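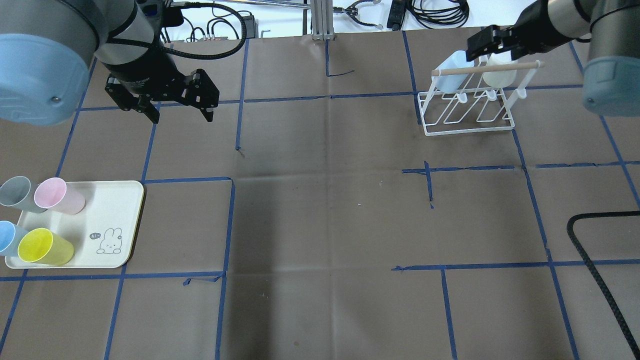
Trestham Home Forum > Kitchen and Dining > Cup racks, worth it or not?

runwood_82
8 February 2019
I'm not convinced by these wire racks with a wooden bar. We've got plastic cups that come off a tray and go onto the pegs, and I can't see what you gain over standing them upside down on a tea towel. They still take up the same bit of worktop. Has anyone had one for more than a few months and still uses it?

peg_and_dowel
Had mine since April. It does the job. A cup on a towel sits in its own puddle, a cup on a peg gets air inside. Not complicated.

runwood_82
So you say, but plastic cups never dry properly whatever you do with them. Ours go in the cupboard with drops in the bottom either way.

Drustness
You're putting them away too soon. Give it 2 hours.

runwood_82
Two hours for a plastic cup! I could dry 100 of them by hand in that time. My other gripe is where to put it all. I've seen people mark out the table in squares with blue tape, a square for the tray and so on. Brown paper down first, then the tape. I'd give it a week before the ends start curling up. 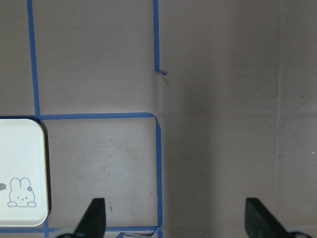 Rattanakul
Tape is fine if you press the ends down and cut them with scissors, no tearing. I did my craft table that way and it stayed put. I wouldn't bother for cups though. Everybody in the house knows where the rack lives after a day or two.

peg_and_dowel
Disagree. With small children the squares help. Mine put the tray back where it goes because there's a line round it. Without the line it ends up on the floor.

Drustness
Mine would peel the line off.

runwood_82
Same. And what about light cups? I tried a friend's rack and they swung about every time somebody knocked the table. A proper mug has some weight to it.

Rattanakul
Depends on the angle of the peg. If it points up a bit the cup slides down and stays. Flat pegs are useless, I'll give you that. I wouldn't put paper cups on one at all, they go in the bin.
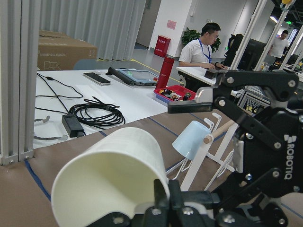 Light blue cup upside down on the rack, paper cup on its side in front.

runwood_82
Still looks like a lot of wire for a few cups. How many does yours hold?

peg_and_dowel
6, if none of them are wide ones.

runwood_82
There are more than that in our sink now. I'm sticking with the towel unless somebody's giving a rack away.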